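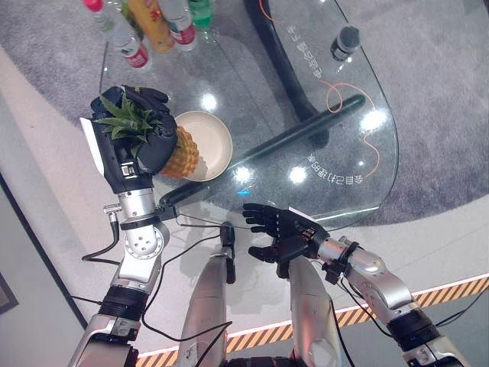

A reader of last month's entry on fruit labelling has written to object that the country of origin on a sticker is of little use to a household, and that shops would do better to print the date of harvest. The same reader adds that a buyer who knows when a fruit was cut can judge the rest at home.

The point deserves a fuller reply than the comments section allows. Under the present practice of most shops, a pineapple carries a sticker or a tag giving the country, the variety and the name of the packer. It seldom carries a date of any kind. Loose fruit is treated differently from fruit that has been peeled and boxed, and the shopper is expected to rely on smell, weight and the colour of the rind.

Those signs are less dependable than is commonly supposed. A pineapple does not become much sweeter once it has left the plant. The rind may turn from green to yellow in the shop while the flesh stays as sharp as it was on the day of cutting. The old test of pulling a leaf from the crown is also a poor guide, as a leaf will come away easily from a fruit that is past its best.

I wrote in January to Arero, the greengrocer nearest to my home, and to Tralluvex, which supplies it. Arero replied within the week and was courteous. Its position is that a harvest date would lead customers to take fruit from the back of the display and leave the remainder to spoil. Tralluvex answered that each crate already bears a lot number from which the date can be traced, and that the number is given to any shop that asks for it. On my next visit I asked at the counter for the lot number of one crate. It was 2,760, and the assistant was unable to say what date it stood for.

I accept Arero's concern about waste. It applies equally to milk and bread, however, and both have been sold with dates for many years. A modest arrangement would be to write the date of cutting on the price card and change it with each delivery. The market stall on Tomaszewski Row does this already, in chalk, and its display did not appear to me to suffer for it on the Monday I called.

The reader is therefore right about the date, in my view, but mistaken in wishing the country removed. The two belong together. A date of cutting means little without some notion of how far the fruit has travelled – by sea or by air – before it is put out for sale.

A second letter has gone to Tralluvex asking how its lot numbers are to be read. Any answer will be set out in a later entry, together with the notes on melons which were held over from this one.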